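공방 소개

프로나포트(Pronamport)는 로봇과 자동화 장치를 직접 만드는 사람들이 함께 쓰는 공유 작업실입니다. 주거지와 작은 상가가 섞인 골목의 건물 한 층을 쓰고 있고, 현재 등록 회원은 50명입니다. 직업으로 기계를 다루는 회원도 있고, 퇴근 후에 처음 납땜 인두를 잡아 본 회원도 있습니다. 집에서 시작한 작업이 책상 하나로는 감당이 안 되어 옮겨 온 경우가 가장 많습니다.

이 페이지에는 공방이 어떤 곳인지, 무엇을 만들고 있는지, 어떻게 이용하는지를 적었습니다. 최종 수정일은 2025년 5월 14일입니다.

시작

처음에는 공방이라고 부를 만한 것이 없었습니다. 아파트 베란다에서 3축 가공기를 조립하던 몇 사람이 부품을 공동 구매하면서 알게 되었고, 택배를 나눠 받을 장소가 필요해 창고를 빌렸습니다. 창고에 작업대를 하나 들여놓자 다들 집에 가지 않고 그 자리에서 조립을 했습니다. 그해 10월에 지금의 건물로 옮기면서 이름을 붙이고 회비를 걷기 시작했습니다.

이사할 때 가장 오래 걸린 일은 전기 공사였습니다. 원래 사무실로 쓰던 곳이라 콘센트 회로가 둘뿐이었고, 열풍기와 3D 프린터를 같이 켜면 차단기가 내려갔습니다. 지금은 작업 구역마다 회로를 따로 두었고, 가공실에는 별도 분전반이 있습니다. 바닥 배선 덕트는 회원들이 직접 깔았는데 입구 쪽 한 줄은 아직 뚜껑 색이 다릅니다.

공간과 장비

전체 면적은 30평이고 네 구역으로 나뉩니다.

조립 구역에는 공용 작업대와 개인 선반이 있습니다. 작업대는 예약 없이 씁니다. 다만 작업물을 올려 둔 채로 퇴실하려면 이름과 철거 예정일을 적은 쪽지를 붙여야 합니다.

전자 구역에는 납땜 스테이션, 오실로스코프, 직류 전원 장치, 압착 공구가 있습니다. 커넥터와 터미널은 규격별로 서랍에 정리되어 있고, 쓴 만큼 장부에 적고 월말에 정산합니다.

가공실에는 탁상 드릴, 띠톱, 소형 CNC 라우터가 있습니다. 안전 교육을 마친 회원만 들어갈 수 있습니다. 알루미늄 절삭은 되지만 강재는 받지 않습니다. 소음 때문에 저녁 9시 이후에는 사용하지 않습니다.

시험 구역은 움직이는 장치를 실제로 돌려 보는 곳입니다. 로봇팔을 고정할 수 있는 탁자와 비상 정지 스위치, 이동식 칸막이를 갖추고 있습니다. 팔이 움직이는 동안에는 탁자 주변에 표시된 선 안으로 들어가지 않는 것이 원칙입니다.

진행 중인 작업

공방 이름으로 진행하는 작업은 세 가지입니다. 모두 회원이 제안해서 시작했고, 참여 여부는 자유입니다.

플릴라인(Fliline)은 좁은 집에서 쓰는 레일형 운반 장치입니다. 벽면에 알루미늄 프로파일을 달고, 그 위를 작은 대차가 오가며 물건을 나릅니다. 현재 시제품은 공방 복도 벽에 설치되어 공구함과 조립 구역 사이를 왕복합니다. 구동부는 타이밍 벨트와 스테퍼 모터로 되어 있고, 벨트 장력 조절부를 세 번 다시 설계했습니다. 모서리를 도는 구간은 아직 풀지 못했습니다. 도면은 회원 저장소에서 받을 수 있습니다.

샤캬(Shakya)는 두 대의 로봇팔로 식탁 위의 일을 시키는 작업입니다. 접시를 옮기고, 빵을 집어 다른 그릇에 담고, 그릇을 식탁 가장자리에서 안쪽으로 밀어 넣는 정도가 목표입니다. 단단한 블록을 집는 일은 비교적 빨리 되었습니다. 음식은 모양이 하나하나 다르고 세게 쥐면 눌려서, 손가락을 어디까지 벌리고 어느 높이까지 내릴지를 품목마다 새로 잡아야 했습니다. 그릇의 테두리도 변수입니다. 얕은 바구니는 접근이 쉬운 편이지만, 음식이 테두리 가까이 붙어 있으면 손가락 한쪽이 들어갈 자리가 모자랍니다.

탁자에는 밝은 회색 천을 씌웁니다. 맨 상판에서는 조명이 반사되어 물체 윤곽을 잡는 데 오차가 생겼고, 천을 씌운 뒤로 줄었습니다. 천이 밀리면 좌표가 틀어지므로 시작 전에 주름을 펴고 위치를 확인합니다. 지금까지 기록한 집기 시도는 2,182회이고, 실패한 시도도 전부 남겨 둡니다. 기록지에는 품목, 그릇, 접근 방향, 손가락 간격, 결과를 적습니다.
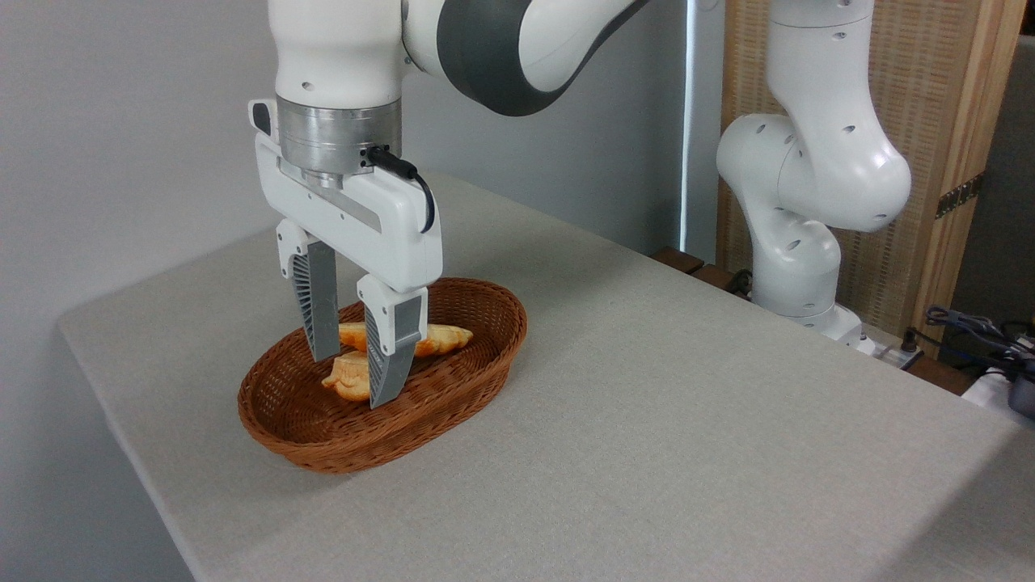
위즈브턴(Wisevton)

위즈브턴은 장비 제어용 소프트웨어를 모아 두는 작업입니다. 회원마다 모터 드라이버와 제어 보드가 달라서 같은 기능을 매번 새로 짜는 일이 많았습니다. 원점 복귀, 속도 제한, 비상 정지처럼 어느 장치에나 들어가는 부분을 공통 모듈로 정리하고 있습니다. 현재 등록된 모듈은 22개입니다. 문서는 한국어로 먼저 쓰고, 영어 번역은 여유가 있을 때 올립니다. 새 모듈을 올리려면 본인이 아닌 회원 한 명이 자기 장비에서 돌려 본 기록이 있어야 합니다.

이용 안내

회원은 월 단위로 등록합니다. 등록하면 출입 카드와 개인 선반 한 칸을 받습니다. 처음 오시는 분은 견학을 먼저 신청해 주십시오. 견학은 한 시간 정도 걸리고 비용은 없습니다.

등록 후 첫 달에 받아야 하는 교육은 다음과 같습니다.

공통 안전 교육: 소화기 위치, 분전반 조작, 퇴실 점검
전자 구역 교육: 납땜, 배터리 보관과 폐기
가공실 교육: 이용을 원하는 회원만
시험 구역 교육: 이용을 원하는 회원만. 비상 정지 실습 포함

리튬 배터리는 충전 중에 자리를 비울 수 없습니다. 예외는 없고, 발견하면 먼저 본 사람이 충전기를 뽑습니다.

작업물 보관은 선반 한 칸이 기본입니다. 선반에 들어가지 않는 장치는 조립 구역 안쪽에 최대 두 달까지 둘 수 있습니다. 기한이 지나면 문자로 알리고, 그 뒤 2주 안에 답이 없으면 분해해 부품함으로 보냅니다.

외부 의뢰와 수업

소량 부품 제작이나 장치 수리 의뢰도 받습니다. 도면이나 손으로 그린 치수 그림을 보내 주시면 가능 여부를 먼저 답해 드립니다. 양산은 하지 않습니다. 사람을 들어 올리거나 태우는 장치, 의료용 장치도 맡지 않습니다.

학교와 동아리를 위한 수업은 학기 중에 운영합니다. 한 번에 열 명까지 받을 수 있고, 모터 하나를 배선해 원하는 각도로 돌리는 데까지가 기본 과정입니다. 인원이 더 많으면 두 차례로 나눕니다. 교재는 수업 전에 파일로 보내 드립니다.

비용

월 회비에는 공용 장비 사용료와 전기료가 포함됩니다. 필라멘트, 절삭 공구, 커넥터 같은 소모품은 실비로 계산합니다. 샤캬나 플릴라인에 들어가는 부품은 공방 예산에서 구입하고, 구입 내역은 회원 게시판에 올립니다. 중도 해지할 때는 남은 날짜만큼 환불합니다.

찾아오는 길

출입구는 건물 뒤편에 있습니다. 화물 승강기는 가공실 앞에서 내리며, 무거운 장비를 옮길 때는 전날까지 게시판에 시간을 적어 주십시오. 건물 주차장은 입주 업체 전용이라 짐을 내린 뒤에는 골목 끝 공영 주차장을 이용하셔야 합니다. 견학과 의뢰 문의는 홈페이지의 문의 양식으로 받고, 답변은 영업일 기준 이틀 안에 보냅니다.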